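제3장 게임 준비

본 장은 클랜햄(Clanham) 한국어판 기본 세트의 개봉, 구성품 확인, 수납함 조립 및 첫 게임 준비 절차를 규정합니다. 게임의 진행 규칙은 제4장, 점수 계산은 제6장을 참조하시기 바랍니다. 본 개정판은 2022년 12월 10일 토요일자로 발행되었으며, 이전 판의 3.4항과 3.6항을 대체합니다.

3.1 준비 전 확인 사항

게임판을 모두 펼치고 개인판을 배치하려면 세로 폭 700mm 이상의 평평한 탁자가 필요합니다. 5인 게임의 경우 개인판 한 장은 게임판의 짧은 변 쪽에 놓이므로 가로 방향의 여유도 함께 확인하십시오. 원형 탁자에서는 게임판의 모서리가 탁자 밖으로 나오지 않도록 중앙에 맞추어 놓습니다.

처음 개봉하는 경우 구성품 분리와 수납함 조립에 한 시간 정도를 예상하십시오. 이 작업은 최초 1회만 필요합니다. 참가자가 모이기 전에 3.2항부터 3.4항까지를 마쳐 두는 것을 권장합니다.

주의: 본 제품에는 작은 부품이 포함되어 있습니다. 36개월 미만의 영유아가 접근할 수 있는 장소에서 개봉하거나 보관하지 마십시오.

3.2 구성품의 분리와 확인

1. 상자 뚜껑을 수직으로 들어 올려 분리합니다. 뚜껑이 잘 열리지 않을 때에는 상자를 뒤집지 말고 네 모서리를 번갈아 조금씩 올리십시오.

2. 가장 위에 놓인 규칙서, 참조표 및 개인판을 꺼내 한쪽에 둡니다.

3. 펀치보드의 비닐 포장을 제거한 뒤, 토큰을 앞면에서 뒷면 방향으로 눌러 분리합니다. 토큰의 총수량은 485개이며 종류별 수량은 규칙서 2쪽의 표와 같습니다.

4. 분리한 토큰은 자원, 인구, 건설, 사건의 네 종류로 나눕니다. 건설 토큰과 사건 토큰은 테두리 색이 비슷하므로 뒷면의 문양으로 구별하십시오. 건설 토큰의 뒷면에는 망치, 사건 토큰의 뒷면에는 종이 인쇄되어 있습니다.

5. 카드 묶음을 개봉하여 수량을 확인합니다. 기본 세트의 카드는 총 304장입니다. 각 카드의 오른쪽 아래에 일련번호가 있으므로 번호순으로 정렬하면 누락 여부를 쉽게 확인할 수 있습니다.

6. 지역 타일 7장이 모두 있는지 확인합니다. 지역 타일은 양면 인쇄이며 한 면은 여름, 다른 한 면은 겨울을 나타냅니다.

참고: 펀치보드의 테두리 가운데 한 장은 버리지 마십시오. 수납함을 조립한 후 상자 바닥에 깔면 타일 칸의 높이가 맞추어집니다. 나머지 테두리는 종이류로 분리 배출할 수 있습니다.

참고: 목재 말의 경우 제조 과정에서 생기는 미세한 색상 차이는 결함으로 보지 않습니다. 파손되었거나 다른 말과 형태가 현저히 다른 경우에 한하여 교환을 신청할 수 있습니다.

구성품이 누락되었거나 파손된 경우에는 상자 옆면의 생산번호, 해당 구성품의 명칭 및 수량을 기재하여 풀리스(Fullis) 고객지원 창구로 접수하십시오. 카드의 경우 일련번호를 함께 기재하여야 합니다. 생산번호가 없는 접수는 처리가 지연될 수 있습니다. 중고로 구입한 제품도 누락 부품의 유상 구매는 가능합니다.
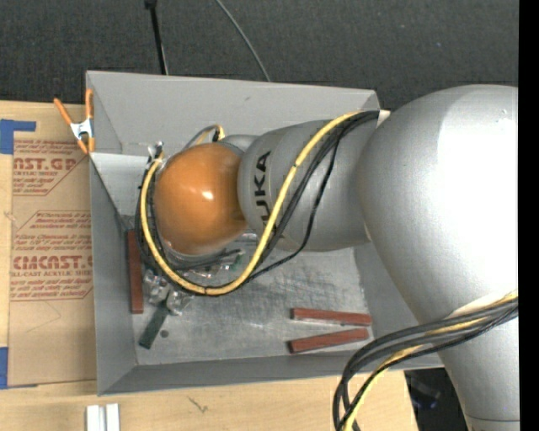

3.3 마르추크 수납함의 조립

마르추크(Marchuk) 수납함은 기본 세트에 동봉된 조립식 내부 정리함입니다. 접착제 없이 조립하도록 설계되었으며, 접착제를 사용한 수납함은 교환 대상에서 제외됩니다.

1. 판재를 A판부터 F판까지 구분합니다. 기호는 각 판의 홈 옆에 인쇄되어 있습니다.

2. A판을 인쇄면이 아래를 향하도록 놓고, B판 두 장을 A판의 긴 홈에 끼웁니다. 홈이 빡빡하면 판을 좌우로 조금씩 움직이면서 눌러 넣으십시오. 한쪽 끝에만 힘을 주면 판의 모서리가 벌어질 수 있습니다.

3. C판을 B판 사이에 끼워 카드 칸 세 개를 만듭니다. 폭이 가장 넓은 칸이 사건 카드용입니다. 카드 보호 비닐을 씌운 카드도 이 상태로 수납할 수 있습니다.

4. D판과 E판으로 토큰 상자 네 개를 접습니다. 접는 선을 먼저 한 번씩 꺾은 다음 조립하면 옆면이 곧게 섭니다.

5. F판은 지역 타일 칸의 칸막이입니다. 둥글게 파인 부분이 위로 오도록 세워 끼웁니다.

6. 완성된 수납함을 상자에 넣고 뚜껑을 덮어 봅니다. 뚜껑이 들뜨면 토큰 상자의 방향을 확인하십시오. 토큰 상자의 긴 변은 상자의 짧은 변과 나란해야 합니다.

주의: 조립한 수납함을 분해하고 다시 조립하는 일을 되풀이하면 홈이 헐거워집니다. 이사나 운반 시에도 조립된 상태를 유지하십시오.

3.4 카드 보호 비닐의 사용

카드 보호 비닐은 기본 세트에 포함되어 있지 않습니다. 사용 여부는 선택 사항이나, 동호회나 매장에서 공용으로 사용하는 경우에는 씌울 것을 권장합니다. 카드 규격은 63×88mm입니다.

두께가 다른 비닐을 한 카드 더미 안에서 섞어 사용하지 마십시오. 뒷면만으로 카드가 구별될 수 있습니다. 일부 카드의 비닐만 새것으로 교체하는 경우에도 같은 문제가 발생할 수 있으므로, 더미 단위로 교체하는 것이 바람직합니다.

3.5 게임판의 배치

1. 게임판을 탁자 중앙에 펼칩니다. 접힌 부분이 들뜰 때에는 반대 방향으로 가볍게 한 번 접었다가 다시 펼치십시오. 접힌 선을 넘어서까지 세게 꺾어서는 안 됩니다.

2. 지역 타일을 여름 면이 보이도록 섞은 뒤, 게임판의 빈 칸에 한 장씩 놓습니다. 항구가 그려진 타일이 해안과 닿지 않는 칸에 놓인 경우에는 해안 칸의 타일 하나와 자리를 바꿉니다. 어느 타일과 바꿀지는 시작 참가자가 정합니다.

3. 자원 토큰을 종류별로 나누어 게임판 왼쪽의 공급처에 둡니다. 2인 또는 3인 게임에서는 뒷면에 ‘4+’가 표시된 토큰을 상자에 되돌려 놓습니다.

4. 사건 카드를 시대별로 나누어 각각 섞습니다. 제3시대 카드를 맨 아래에 놓고, 그 위에 제2시대, 제1시대 카드의 순서로 쌓아 하나의 더미를 만듭니다.

5. 건설 카드를 모두 섞어 뒷면이 보이도록 둔 다음, 위에서부터 다섯 장을 펼쳐 시장 칸에 놓습니다. 같은 이름의 카드가 세 장 이상 나오면 다섯 장을 모두 더미에 넣고 다시 섞어 펼칩니다.

6. 계절 표시 말을 계절판의 ‘초봄’ 칸에 놓습니다. 게임은 언제나 초봄에 시작합니다.

3.6 참가자별 준비

각 참가자는 색을 하나 정하고 다음 구성품을 받습니다.

- 개인판 1장
- 정한 색의 목재 말 한 벌
- 참조표 1장
- 곡물 2개, 목재 2개, 은화 3개

참가자는 자신의 인구 토큰을 개인판의 위쪽 줄에 왼쪽부터 채웁니다. 오른쪽 끝의 두 칸은 비워 둡니다. 이 두 칸은 제4장에서 설명하는 이주 행동을 통해서만 채울 수 있습니다.

시작 참가자는 가장 최근에 배를 탄 사람으로 합니다. 합의가 되지 않으면 무작위로 정합니다. 시작 참가자의 왼쪽부터 차례로 두 번째 참가자는 은화 1개, 세 번째 이후의 참가자는 은화 2개를 추가로 받습니다.

이어서 각 참가자에게 지도자 카드를 두 장씩 나누어 줍니다. 참가자는 한 장을 골라 앞면이 보이도록 개인판 옆에 놓고, 나머지 한 장은 공개하지 않은 채 상자에 되돌려 놓습니다. 모든 참가자가 고른 다음 동시에 공개합니다.

참고: 참가자 전원이 처음인 경우에는 지도자 카드를 사용하지 않는 것을 권장합니다. 디자이너 페미 오군디페(Femi Ogundipe)가 작성한 입문용 준비표가 규칙서의 마지막 쪽에 수록되어 있으며, 이 표를 따를 경우 본 항의 자원 분배 대신 표에 기재된 수량을 적용합니다.

3.7 아크데일 확장과 함께 사용하는 경우

아크데일(Akdale) 확장을 함께 사용하는 경우 3.5항을 다음과 같이 변경합니다.

1. 3.5항 2단계에서 지역 타일을 배치하기 전에 산악 타일을 게임판 북쪽 변에 붙여 놓습니다.

2. 3.5항 4단계에서 카드 왼쪽 위에 산봉우리 표시가 있는 사건 카드를 각 시대의 카드에 추가하여 섞습니다. 기본 세트의 카드는 제외하지 않습니다.

3. 철광석 토큰은 공급처가 아닌 산악 타일 위에 놓습니다. 타일에 적힌 숫자가 해당 타일에 놓을 토큰의 수입니다.

주의: 초판 확장의 카드는 뒷면의 색조가 현행 기본 세트와 다를 수 있습니다. 이 경우 뒷면이 불투명한 카드 보호 비닐을 사용하십시오. 초판 여부는 확장 상자 밑면의 생산번호가 ‘A’로 시작하는지로 확인합니다.

3.8 준비 완료 후 점검

게임을 시작하기 전에 다음 사항을 확인하십시오.

1. 모든 지역 타일이 여름 면으로 놓여 있습니다.
2. 사건 카드 더미의 맨 위가 제1시대 카드입니다.
3. 시장 칸에 건설 카드 다섯 장이 펼쳐져 있습니다.
4. 참가자 전원의 개인판에서 위쪽 줄 오른쪽 끝 두 칸이 비어 있습니다.
5. 사용하지 않는 색의 목재 말이 상자에 들어 있습니다.

게임 도중 준비 단계의 오류를 발견한 경우, 첫 번째 계절이 끝나기 전이면 준비를 다시 합니다. 그 이후에는 오류를 그대로 두고 진행하되, 사건 카드의 시대 순서가 잘못된 경우에 한하여 남은 카드를 올바른 순서로 다시 쌓습니다.

3.9 보관

게임을 마친 후에는 카드, 토큰, 타일의 순서로 수납함에 넣고 게임판과 개인판을 맨 위에 덮습니다. 상자는 눕혀서 보관하십시오. 세워서 보관할 경우 토큰 상자의 내용물이 섞일 수 있습니다. 직사광선이 닿는 곳이나 난방기구 근처는 피하고, 습도가 높은 계절에는 게임판이 휘지 않도록 상자 위에 가벼운 상자 한두 개를 얹어 두는 것이 좋습니다.

음료 등으로 카드가 젖은 경우에는 즉시 비닐에서 꺼내 마른 천으로 눌러 닦고, 그늘에서 말린 다음 수납하십시오. 머리건조기의 열풍은 카드를 휘게 하므로 사용하지 마십시오.

관련 문서
클랜햄 제4장 게임의 진행
클랜햄 제6장 점수 계산과 동점 처리
클랜햄 규칙 정오표 (3월 갱신)
아크데일 확장 규칙서
마르추크 수납함 부품 신청 안내
풀리스 교환 및 부품 구매 규정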